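Removing white heat marks and dull patches from a lacquered timber tabletop

Workshop notes, Skollgate Furniture Repair
Written by Nele Kramer. Last revised 29/03/2021.

Scope

These notes cover clear-finished timber and veneered tabletops with a white or cloudy mark in the finish, or a patch that has lost its sheen. They apply to nitrocellulose lacquer, shellac and most older varnishes. They apply in part to modern two-pack polyurethane and catalysed lacquer, where the results are less predictable. They do not apply to oiled or waxed tables with no film on the surface, to painted furniture, or to printed paper foil over particleboard.

A white mark is generally moisture or fine fracturing inside the film. A black or dark grey mark is in the timber itself and means the film has been breached. Dark marks need stripping and oxalic acid and are outside these notes.

Identify the finish first

Every method below depends on what the film is made of. Testing takes ten minutes and should be done on the underside of an overhang, on the back edge, or inside a leaf joint where the finish carries through.

Put one drop of methylated spirits on the test area and leave it for 30 seconds. Touch it with a cotton bud. If the film is sticky or colour comes away, it is shellac.

If there is no reaction, wipe dry and repeat with one drop of lacquer thinner. If the film softens and drags, it is nitrocellulose or acrylic lacquer. If it wrinkles and lifts, it is an oil-based varnish or a polyurethane. If nothing happens, treat it as a catalysed finish or a fully cured two-pack.

If a drop of water soaks in and darkens the timber within a few minutes, there is little or no film and you should stop here.

Record the result on masking tape and stick it under the top. Tables come back, and the next person may not have your notes. We had a dining table in from Euan Gourlay that had been through two shops before ours, and each had assumed a different finish. The shellac repair sitting on top of the catalysed lacquer had to be removed before anything else could be done.

Veneer or solid

Look at the end of the top. If the growth rings on the end grain match up with the figure on the face, it is solid. If the face figure stops at a thin line and the edge shows a separate strip, it is veneer with lipping. On modern furniture the face veneer is commonly 0.6 mm thick before factory sanding, so there is very little to work with. Assume veneer if you cannot tell.

This affects two things. Heat methods are riskier on veneer, as hide glue and some PVA glues release when warm. Any abrasive that gets through the film will reach the timber, and a sand-through on veneer cannot be polished out.

Materials

Mineral turpentine or white spirit, odourless if you can get it
Methylated spirits
Pure soap flakes or a pH-neutral detergent
Lint-free cotton, washed several times
0000 steel wool, or a grey non-woven pad of equivalent grade
Paraffin oil
Rottenstone, or a fine automotive polishing compound without silicone
Paste wax, pale
Clothes iron with the steam turned off and the tank emptied
Nitrile gloves, masking tape, a hand lamp

Silicone is the material to keep out of the room. Many spray polishes contain it, and once it is in the pores any later coat of lacquer will fisheye. Read the label on anything described as a furniture reviver.

Step 1. Clean

Dissolve a teaspoon of soap flakes in a litre of warm water. Wring the cloth until it no longer drips and wipe the whole top along the grain. Rinse with a second wrung cloth and dry straight away.

When dry, go over the top again with mineral turpentine on a clean cloth, turning the cloth often. This takes off wax and polish. Keep going until the cloth comes away clean. Some marks disappear at this stage, which means they were in a wax layer and not in the finish.

Used solvent rags go flat on a line outdoors or into a lidded metal tin of water. Do not ball them up in the bin.

Step 2. Wait

Leave the table for 48 hours in a dry room with air moving across it. A fresh mark will often fade considerably without treatment. In July our workshop sits at a low temperature overnight and we allow double that time. Do not aim a heater at the top.

Step 3. Dry heat, for fresh marks only

Use this where the mark is less than a few weeks old, the finish is lacquer or varnish, and the top is solid or the veneer is known to be sound. Do not use it on shellac, which softens at a low temperature and will take the print of the cloth.

Empty the iron and set it to the lowest mark. Fold a clean cotton tea towel twice and lay it over the mark. Apply the iron for three seconds, lift, move the cloth aside and check. The surface should be warm to the hand and no more than that. Repeat up to six times, letting the surface cool after every second pass. If there is no improvement by then, go to Step 4. A longer dwell does not help and may blister the film.

Step 4. Solvent wipe, for shellac and lacquer

The aim is to soften the top few microns so that trapped moisture can escape and the film can close again.

Make a small pad by wrapping cotton wadding in lint-free cloth, with no creases on the face. Charge it with methylated spirits for shellac. For lacquer, Bastian Eichhorn at Clerken uses a retarder thinner in the same way, and we have taken up his practice. Press the pad on the back of your hand. It should feel cool and leave no visible liquid.

Sweep the pad across the mark in a shallow arc, landing and lifting while it is moving, like an aircraft touching down and going around. Never stop on the surface. Make three passes and then wait five minutes. The bloom may come and go as the solvent flashes off, so judge it only after the wait. Repeat as needed, to a maximum of four rounds in a day.

If the surface drags or prints, stop and leave it overnight. It can usually be levelled in Step 5.

Step 5. Abrasion, for old marks and catalysed finishes

Old marks are often shallow. Cutting back the surface of the film removes them along with the damage.

Put a few drops of paraffin oil on a 0000 pad. Work along the grain in straight strokes that extend well past the mark at both ends, under light and even pressure. Do not work in circles and do not concentrate on the centre. Wipe off and inspect every 20 strokes. Stay at least 30 mm back from the edges, where the film is thinnest, and tape them off if you do not trust your hand.

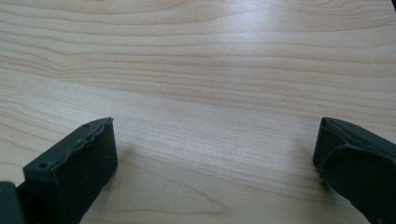 Inspection should be done with a hand lamp held low at the far side of the top, so the light rakes across it towards you. General overhead light hides scratches and shows sheen differences only in places. Move your head as well as the lamp. A patch that looks even from a standing position may read as a distinct oval when you sit down at the table, and sitting down is how the customer will see it.

On pale timbers such as maple, birch and ash, the first sign of cutting too far is a slight cooling of the colour, because most lacquers yellow with age and you are taking off the yellow. It is easy to miss. Put a sheet of white paper next to the area and compare it with a part you have not touched. If there is any difference, stop. On dark stained timbers, a trace of colour on the pad gives the same warning.

Step 6. Match the sheen

After Step 4 the area will usually be glossier than its surroundings. After Step 5 it will be duller or finely scratched.

To bring a glossy patch down to satin, use a dry grey pad along the grain for the full length of the top. Treating only the patch leaves a visible boundary.

To bring a dull patch up, mix rottenstone and paraffin oil to a thin cream and rub with a felt block, again along the grain. Wipe off with turpentine before checking, as the oil adds gloss that will not be there later. Nusrat Sarkar does this part of the work in our shop and her advice is to finish slightly under the target, since wax will raise it a little.

If neither brings the area into line, the whole top needs cutting back evenly and recoating.

Step 7. Wax

Remove all oil residue with turpentine and allow two hours. Apply a thin coat of pale paste wax, wait until it hazes, and buff with a clean cloth. One coat is enough. Do not use amber or brown wax on light timber with open scratches, as the pigment will settle in them.

If Step 4 was used, wait seven days before waxing.

Faults and remedies

Mark returns after a day: moisture was still in the film. Repeat Step 2, then Step 4 at reduced wetness.

Cloth texture printed in the finish: too much heat. Leave for a week, then level with Step 5.

Bubble or hollow sound when tapped: veneer has released. Cover with baking paper, weight it while still warm and leave overnight. If it has not gone down, slit along the grain with a scalpel and inject glue.

Bare timber showing: seal with a thin coat of dewaxed shellac on a fine brush, build up in layers, level when hard.

Small round craters in a new coat: silicone. Wash off with solvent while still fresh and reassess.

Aftercare

Advise the owner to keep hot dishes off the surface for two weeks and to use cork or felt under them after that. Rubber and soft PVC mats should not be used at all, as the plasticiser migrates into lacquer. Dust with a barely damp cloth and rewax once a year at most.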